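Drinell 74 Folding Table: Review After a Year of Use
Posted 15 August 2024 by Zofia Marciniak

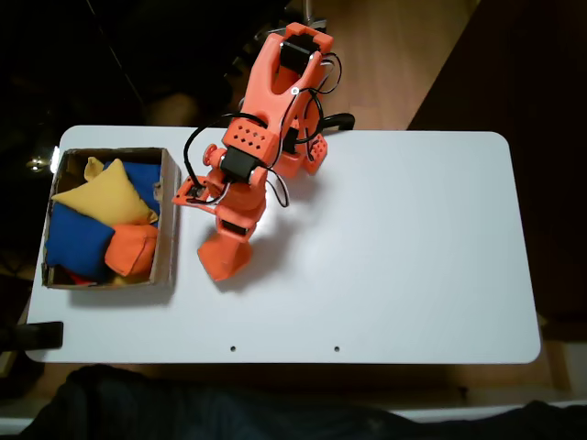

Why I bought it

I needed a white work table that could live in a narrow back room, fold up when family came to stay, and take the weight of a sewing machine. My old one was a Kubiak card table with a padded top. It was fine for games and bad for everything else. I looked at the Canau trestle set first, but the legs stick out past the top and I would have walked into them every day.

The Drinell 74 cost more than I planned to spend. I ordered it from Cullwood, and it came in one flat carton with the corners taped. One corner of the carton was crushed but the table inside was fine.

Setup

The legs are already attached. You pull each pair out, push the brace until it clicks, and turn the table over. The first few times the braces were stiff and I had to lean on them. They loosened up after a month or so. It weighs 22 pounds, so I can carry it alone, though the stairs are awkward because there is no handle on the long side.

Sewing and cutting

With a light machine on it, the table hardly moves. With my older, heavier machine at full speed, there is a wobble you can see in a glass of water. I fixed most of that by putting the short end against the wall. Fabric slides easily on the top, good for long seams and annoying for cutting slippery lining. I now put a mat down first.

The maker says it holds up to 1000 pounds, spread evenly. I have no way to test that and no plan to. I have had two sewing machines, a steam iron and a pile of denim on it at once and the middle did not sag.

Cleaning

Dish soap and a damp cloth take care of most marks. Tailor's chalk wipes off. Ballpoint does not, unless you get to it right away, and I have one blue line near the left end that I think is permanent. Coffee left overnight came off with baking soda. I would not use a scouring pad on it.

What I don't like

The rubber feet come off. I lost one in the first winter and had to order a replacement pack, part number 3415, and shipping cost more than the feet. The height is fixed, and it is a little low for cutting — my back notices after an hour. The instructions are one sheet with very small drawings.

Would I buy it again

Yes, for sewing and general use. If you mostly cut fabric standing up, get something taller. Cullwood told me a version with adjustable legs is due in September, and I would wait for that if you are not in a hurry. The replacement feet should fit both.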